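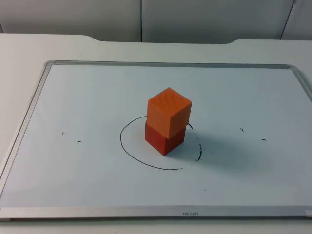

Ticket: Known traveler number drops off boarding pass after rebooking
Opened by: Asif Kiani
Handled by: Jannik Strobel, Lomeo traveler help
Status: Closed, with a note for follow-up
Opened: 2018-03-08

Asif, first message

Hi there, I hope I'm writing to the right place. I fly out of Dradov pretty much every week for work and I've had a known traveler number in my Lomeo profile since August. It worked great all fall. Now, every time the airline moves me to a different flight, the number vanishes and I end up in the regular security line with my shoes in a bin.

It has happened on 3 trips so far. The last one was the worst (line back past the coffee stand, and I made the gate with my belt still in my hand). The agent at the document check was perfectly nice but said she can only go by what's printed on the pass, and mine didn't have the marking. I showed her my profile on my phone and she shrugged.

Things I've tried already: logging out and back in, deleting the app, and typing the number in again. It shows up fine in the profile every single time. It just doesn't make it onto the pass.

Jannik, reply

Hi Asif, right place! Sorry about the belt. I pulled up your last trip and I can see the number on the original booking, then a schedule change from the airline, then a new booking record with that field blank. So you're not imagining it.

Could you check two things for me? First, is your middle name in your profile exactly the way it is on the approval letter? Second, when you get moved, do you accept the new flight in our app or on the airline's own site? I'm asking because those two go through different doors, so to speak, and only one of them talks to us right away.

Asif

Middle name matches, I got the letter out and checked letter by letter. As for the second thing, hmm. I think I accept on the airline's site, since their text gets to me first and I just tap the link. I did it in your app once, before Christmas, and now that I think about it I got the short line that day.
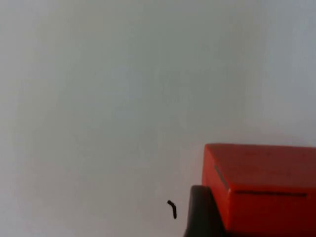

I should also say that I know the short line is never guaranteed. My wife keeps reminding me of that. But going from every week to never seems like more than bad luck.

Jannik

Your wife is right and so are you. They do pull people at random for the regular line, and we can't change that, but a blank field will put you there every time.

I made a test booking on our side under my own profile, Dradov to Quintana, and asked our booking desk to push a schedule change onto it. When I accepted in the app, the number stayed. Then I did it again and accepted through the texted link, and the number was gone on the new record. The error line I get in our log is code 433, which our people tell me means "traveler document not carried over." So it does get noticed, we just weren't showing it to anybody. I've complained about that internally!

For your next trip, please do this:

Accept any change inside the Lomeo app, even if the text comes first.
Open the trip, tap Traveler Details, and look for the number there (the profile page doesn't tell you anything about the trip).
If it's blank, type it in and hit Save before you check in.
If you've already checked in, cancel the check-in, add the number, and check in again. A new pass can take up to 15 minutes to show the marking.

If none of that works, go to the airline counter before you get in any line. They can add it to the record and reprint. The officers at the checkpoint can't, so please don't spend your time arguing with them about it. 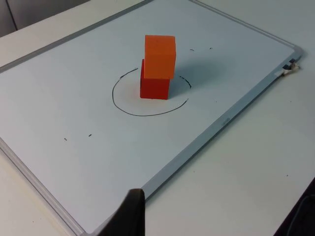
Asif

OK, reporting back. They moved me again this morning, of course. I ignored the text and went into your app and accepted there, and the number was sitting in Traveler Details like it should be. Checked in, marking on the pass, short line, shoes on my feet. I was through so early I had a real breakfast for once.

One gripe though. My return got changed too, and for that one I had to go digging because the app put it under Past Trips. The number was blank on it. I added it by hand and it stuck, but I'd never have looked there if you hadn't told me to check.

Jannik

So glad about the breakfast. The Past Trips thing is new to me, thank you. I tried it with my test booking and got the same result when the return moves to an earlier hour, so I've written it up as a separate ticket and put your name on it for updates.

I also passed the texted link problem over to Moster, who run the message service for us. They've confirmed they see it and they found 70 other bookings with the same blank field. They haven't given me a date for the fix. Until they do, keep accepting in the app.

I'm going to close this one now. If the number drops off again, just reply to this thread and it'll reopen with all the history in it, so you won't have to tell the belt story twice.

Asif

Works for me. Thanks, Jannik. I fly again next week and I'll yell if it's blank.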